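Chapter 5

Signals, Sounds and Attention

In this chapter you will learn:
how people notice a signal against a busy background
why colour, shape and position matter in the design of everyday controls
what is meant by a false alarm and a miss
how to plan a simple study of reaction time

5.1 Being called away from what you are doing

Most of what reaches our senses goes unnoticed. As you read this page there may be traffic outside, a clock in the next room and the pressure of a chair against your back. You could attend to any of these if you were asked to, but until the last sentence you were probably not aware of the chair at all. The mind lets a small part of what is happening through and leaves the rest alone.

A signal is anything that has been arranged so as to get through. A doorbell is a signal, and so are a kettle whistle, a level crossing light, a referee's card and the beep of a lorry in reverse. Each has been designed by someone who wanted a person to stop doing one thing and start doing another. Some do it well. Others are ignored, misread or switched off by the people they were meant to help.

Earlier chapters dealt with the senses one at a time. Chapter 3 described the eye and Chapter 4 the ear, and both treated the observer as someone sitting still and waiting. Outside the laboratory people are seldom waiting. A nurse is changing a dressing when the call light comes on. A driver is thinking about supper. For this reason the present chapter begins with attention and comes back to the senses afterwards.

5.2 The ferry at Flaltari

The following case will be used several times. The car ferry at Flaltari crosses a narrow stretch of water and takes a few minutes to do so. Until its refit, the deck crew used a single bell for every message to the wheelhouse. One stroke meant that the ramp was up, two strokes meant that the ramp was down, and a longer ring meant that the master should wait.

Reet Sakalauskas, who was then mate, kept a notebook in which she wrote down every occasion on which the bell was misheard. Over one season she recorded 46 such cases. Very few happened in bad weather, as she had expected they would. Most came in the middle of calm, dull afternoons, when the crossings were all alike and the master had begun to hear what he expected to hear. On one of these the second stroke was lost under the slamming of a car door, and the ferry was held at the slip until someone walked up to the wheelhouse and asked.

The bell itself could be heard perfectly well. Its fault was that all the messages were made out of the same sound, so that losing a part of one message turned it into another. Engineers call this confusability. At the refit the bell was kept for "wait" and the other two messages were given to lamps of different colours, mounted some distance apart.

We shall return to the notebook in Section 5.6, where the cases are set out in a table by time of day.

5.3 Telling one control from another

The same difficulty arises when the message goes the other way, from a person to a machine. Two switches of the same size and shape, set side by side, will sooner or later be mixed up. Labels help, but less than might be thought, because a practised user stops reading them. What such a user goes by is place first of all, then shape or feel, then colour.

Colour is cheap to provide and easy to teach. It has two weaknesses. It is of little use in poor light, and some users cannot tell certain pairs of colours apart. Pale tints are harder to separate than strong ones, particularly at a distance or when seen for a moment. A good rule is that colour should repeat a difference that is already there in some other form – position, for example – and should not have to carry it alone.
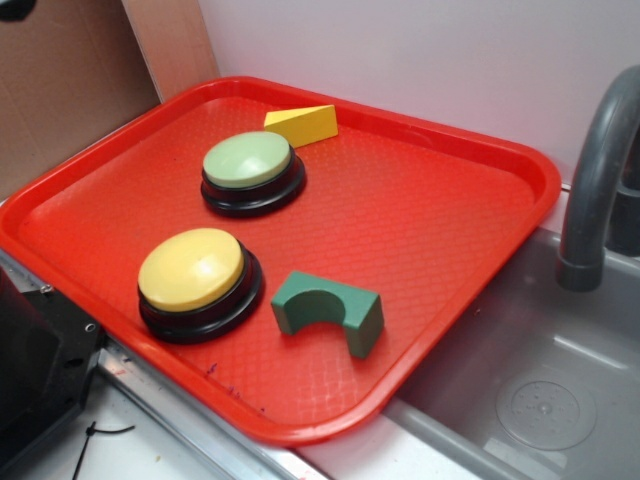
Figure 5.1 Two push-button buzzers with black bases. The caps differ in colour, one pale green and the other pale yellow.

Large buttons of the domed kind are common in quiz games and in classrooms. They can be struck with the flat of the hand, without careful aiming, and this makes them useful for work on reaction time. A small key adds the time it takes to find the key. With a large button that part of the delay is short, and more of what is measured is the time taken to notice and decide.

5.4 Hits, misses and false alarms

Suppose you are asked to press a button whenever you hear a faint tone. On any trial the tone is either present or absent, and you either press or do not. There are therefore four possible results. If the tone was there and you pressed, the result is a hit. If it was there and you did not press, it is a miss. Pressing when there was no tone is a false alarm, and leaving the button alone when there was no tone is a correct rejection.

It is easy to be misled by looking at hits alone. A listener who scores hits on 90 per cent of the tones seems to have excellent hearing. If the same listener also presses on most of the silent trials, the score tells us little except that he or she is fond of pressing. Both figures are needed.

How willing a person is to press depends on what is at stake. The night staff at a smoke alarm monitoring desk are expected to put up with false alarms, since a miss may cost a life. A bird recorder who reports a rare species will be asked to justify it, and tends to stay silent when in doubt. Their ears and eyes may be equally good. They differ in where they set the line between "yes" and "no", and this line is called the criterion.

Dzintra Lapiņa found a clear case of a shifting criterion among inspectors at the Grullurel glassworks. When complaints from customers were read out at the start of a shift, the inspectors rejected more bottles for the rest of that day, including many that had nothing wrong with them. By the following morning the effect had gone.

Check your understanding

1. Give two signals you have met today, one seen and one heard. What was each meant to make you do?
2. Why did the crew at Flaltari keep the bell for "wait" and move the other messages to lamps? Suggest one drawback of the new arrangement.
3. A listener presses on every trial. What can you say about the hits, the misses and the false alarms?
4. Explain in your own words what is meant by a criterion. Use the glassworks in your answer.

5.5 Measuring reaction time

Simple reaction time is measured with one signal and one response. Choice reaction time is measured with two or more signals, each having its own response, and is nearly always longer. Before starting the practical work on the next page, read through the instructions with your partner and decide which of you will respond first. Practice trials should be carried out but left out of the results.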